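Knit Structures, Unit 4: Ribs and Why They Stretch
Beveston Textile Workshop, course handout

Last time we finished plain jersey, and you all saw how the cut edge rolls up the moment you let go of it. Ribs fix that, and they are my favorite thing in the whole course, so bear with me if I run on a little!

Start with the two faces of a stitch. A knit stitch looks like a V from the front. Turn the fabric over and the same stitch looks like a small bump, and we call that a purl. Jersey has all its Vs on one side and all its bumps on the other, so the pull is uneven and the edges curl. A rib puts both kinds on each face, in columns. Now the pulls balance, and the fabric lies flat.

Write ribs as knit by purl: 1x1, 2x2, 3x1 and so on. The columns that stand up are the wales. The purl columns sink back between them, almost like the folds of an accordion, and that hidden width is where the stretch comes from. The yarn itself hardly needs to stretch at all. (Try it with the cotton swatches in the Diekmann folder. Cotton has very little give and the 2x2 still opens up beautifully.)

Gauge is where people get into trouble. Measure a rib relaxed and again slightly stretched, and write down both. My own 2x2 swatch has 44 stitches and 50 rows. Yours will be different, and it should be, with different hands and different yarn. Keep the label on the swatch or you will mix them up by October.

Blocking a rib is a gentle job. Pin it wide and you can lose a lot of the spring, especially in wool. 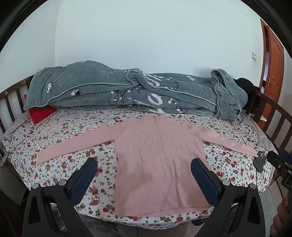
For whole garments, support the full weight when you move them, and let the side seams settle where they want to before you measure. A high neck in rib needs a loose bind-off, looser than feels right. If it won't go over your head, undo it and go up a needle size.

For next time:
Knit three swatches in the same yarn: 1x1, 2x2 and 3x1.
Record both widths for each one.
Read the Dranside notes on circular machines, up to the part on needle beds.
Bring one ribbed thing from home, old socks are great!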